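From: Latrice Yazzie
To: Pilstead Tennis doubles list
Subject: Re: Seedings for the June pairs

Hendrik Radebe wrote:
> Ansel and I think the ranking points should decide it. Wojcik and
> Kincaid have 1,505 between them, so they go in as top seeds.
> 26 pairs entered so far.

Hendrik,

Between them, yes, but how many of those did they win together? I make it 11 matches as a pair, and most of those were at Flarkau on the indoor carpet. Cletus got the rest playing singles. I can't see what that tells us about him at the net on grass.

Châu and her partner have played 17 together and lost very few. You've got them unseeded, so they could meet the top pair on Monday morning — is that really what we want?
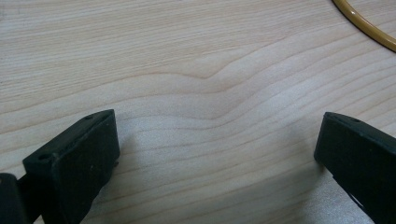
Seeding by combined points was tried at Sorano and I wasn't convinced then either. The same two pairs got byes every year. I've got the old draw sheets somewhere and can spread them out on the table if anyone wants to come and argue over them. I'd want to see them before I agree to anything.

Who checked the points, by the way?

Latrice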